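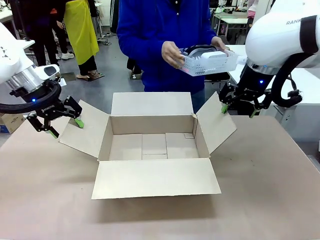

*Two-arm packing cell with an open carton on the table; a worker behind it holds a basket containing an item.*

**Robot-assisted carton packing** is the use of one or more robot arms to open, hold, fill or close corrugated boxes at a station that also has human workers. It is common in returns processing, spare-parts shipping and small-batch assembly, where box contents change too often for a fixed packing line to pay for itself. The best documented case in the regional trade press is the Grakbridge site operated by Gamik, a shipper of refurbished household goods.

## Background

Carton packing was one of the last manual steps in many warehouses. Box erectors and tape machines handle a single carton size at high speed, but they need a size change each time the product changes. Sites with mixed goods kept the work on benches, with one packer per bench building the box, placing the item, adding filler and sealing the top.

Two-arm cells entered this kind of work through flap handling. A corrugated flap springs back when released, and a single gripper can hold only one side at a time. With two arms, opposite flaps are held apart together and the opening stays clear for loading from the front or rear.

## Equipment

A typical cell has a table, two arms mounted on opposite sides, and a parallel gripper on each arm. Soft or rubberized fingertip pads are preferred for corrugated board, as bare metal fingers slip on the liner or crease it. Tables are often covered with paper, which is replaced when torn and keeps adhesive residue off the surface.

Grip force is set low. At Grakbridge, settings were first taken from a plastics application and left dents along the flap edges; they were later reduced and stored by carton type. The cell software, Tiongson, holds these settings together with the approach path for each box. Changing to a new carton requires a short teaching run by a trained operator.

## Division of work

The usual division assigns repeated handling of the box to the arms and judgment about the contents to people. Workers bring items to the cell, check them against the order, choose filler and decide whether an item is fit to ship. The arms present the open box and, in some setups, fold the flaps after loading.

This changes the job in several ways:

- Bending and reaching to hold flaps is reduced. Wrist complaints at Grakbridge fell after the first cells were installed, though the site also changed its bench height in the same period.
- Walking increases. Packers who once stood at one bench now carry goods between shelves, inspection tables and cells.
- Pace is partly set by the machine. A worker who arrives early waits for the flaps to be held open, and a worker who arrives late leaves the cell idle.
- Fault clearing becomes a regular duty. Torn flaps, boxes supplied with the wrong score lines and missed grips are handled by the person nearest the cell.

## Grakbridge installation

Gamik began with 2 cells in September and kept its manual benches in service beside them. The trial covered 500 orders. Items in odd shapes stayed on the benches, along with any order needing more than one inner box.

Packers were given 20 hours of training, most of it on stopping, restarting and teaching the arms. Maricel Castillo, a shift lead at the site, kept the trial log, and her notes were later used to write the standard work sheet. Her entries record that stops were most frequent in the first hour of a shift and that most came from cartons stored flat under heavy loads, whose flaps no longer folded along the score. Storage was changed before any change was made to the software.

Pay was a point of dispute. The bench rate had included a bonus per sealed box — a measure that no longer fit once the arms did part of the sealing. Gamik replaced it with an hourly grade for cell operators. Some experienced packers earned less under the new grade and asked to remain on the benches, a request the company granted for the length of the trial.

## Safety

Cells of this type may run without full fencing when a risk assessment supports it. Speed and force limits apply while a person is within reach. Indicator lights help workers judge the state of a cell, but they do not replace a stop control. Loose sleeves, lanyards and long straps are commonly restricted near moving joints.

## Limits

Throughput of a two-arm cell is lower than that of a dedicated erector. Godis, a packaging supplier, advises its customers to consider a fixed line when they ship more than 2000 boxes of one size per shift. Very light board, glossy printed flaps and reused cartons remain difficult to grip.

## See also

- Case erector
- Collaborative robot
- Order fulfillment
- Piece rate

*Last revised Mar 12, 2025*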